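Ticket 3937 – Brisar portal, supplier order export failing
Opened: 16 May 2018
Site: Dimaten
Priority: 2
Status: pending vendor

Problem
Export to CSV stops at row 1000, no error shown. Order list for Pokden has 3307 lines, so most of it never comes across. Purchasing can't reconcile until fixed.

Log
First look – thought it was the browser. Cleared cache, tried a second one, same cutoff. Not that.

Exported as XLS instead. Same row count. Filter by product category works, each chunk comes out fine if it's under the limit. Told purchasing to do it in chunks for now, not happy but ok.

Checked user permissions. Normal. Admin login does the same thing.

Rang Dinsa support. They say there's a page size setting server side, was reset in the last update. Asked them to put it back. Waiting on a call back.

Call back – they can't change it for one customer without a change request. Form filled in and sent. They reckon it's a small job but woudn't give a date.

Tried the scheduled report as a workaround. Emails the whole list but drops the colour and size columns, and the part numbers lose their leading zeros. No good for matching.

Side issue, same user: catalogue entry for the compartment organiser has no picture and the listing says solid lid, should be see-through. Can catalog team please update both. Seperate from the export fault, don't close this one when that's done.

Next: chase Dinsa re change request. Leave open.

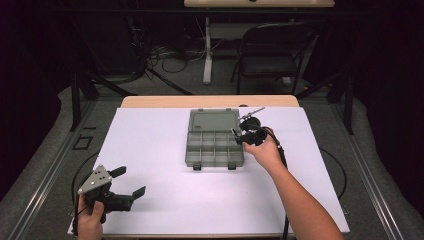
Attachment 1 – compartment organiser, lid open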